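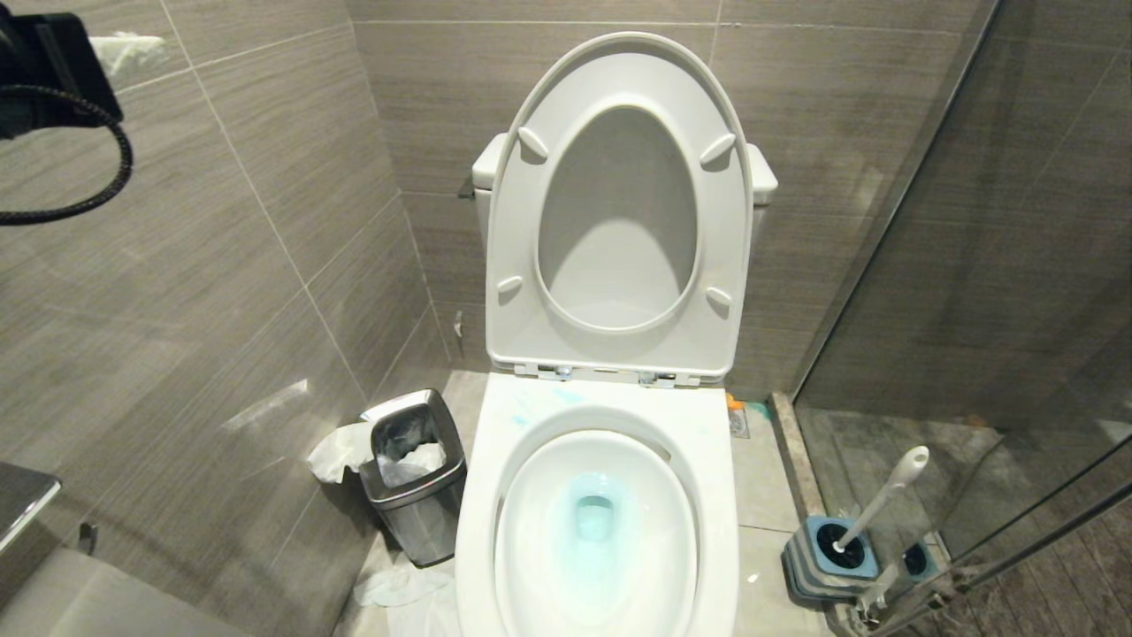
Figure 1. Seat and lid raised.

Who Texts First After a Fight? A Term Project on Making Up by Phone
Ashraful Munasinghe and Beat Tanner
Intro to Relationship Communication, Wotmont College

1. Why we picked this

We had both been in the kind of argument that ends with two people in separate rooms, each holding a phone and waiting for the other one to crack. The class reading had plenty on how couples fight and a lot less on the first message afterward. We wanted to know who sends it, what it says, and whether it helps.

Household habits (Figure 1) were the most common thing our couples fought over, ahead of money and well ahead of anybody's mother, which surprised one of us.

2. What we did

We asked couples at Wotmont and in the town of Ustness to send us the first message that passed between them after a disagreement, plus the reply. Names came off before we read anything. We ended up with 254 exchanges, collected over 9 weeks, and sorted them by hand using a spreadsheet template called Inska. Inska crashed twice. We did the sorting separately and then argued over the ones where we differed, in person, like adults.

We used the four types of opener from Matubbar, the coding guide handed out in class: apology, logistics, joke, and test. A test is a message like "so are we just not talking." We added a fifth type for a picture sent with no words. Most of these were pets.

3. What we found

Logistics won easily. The usual peace offering was a question about groceries or a ride, and the other person nearly always answered it as a question about groceries or a ride. Several people told us this counted as making up. We believe them, with reservations.

Full apologies were rare and tended to be long. They also got the shortest replies. One person wrote what was basically an essay and got back "k thx." The couple is still together and asked us to mention that.

Jokes did well when they came late and badly when they came early. Tests did badly at any hour, but the worst replies in the whole set came to tests sent after 2 a.m.

4. Problems

People chose which messages to send us, so we probably saw their better moments. Couples who broke up mid-project stopped answering our emails — fair enough. We also can't say much about tone. "Fine." with a period got two different codes from two coders, and we never did settle it.

5. If we did it again

We would ask both partners separately who they think texted first. In the few cases where we did this by accident, both said "me."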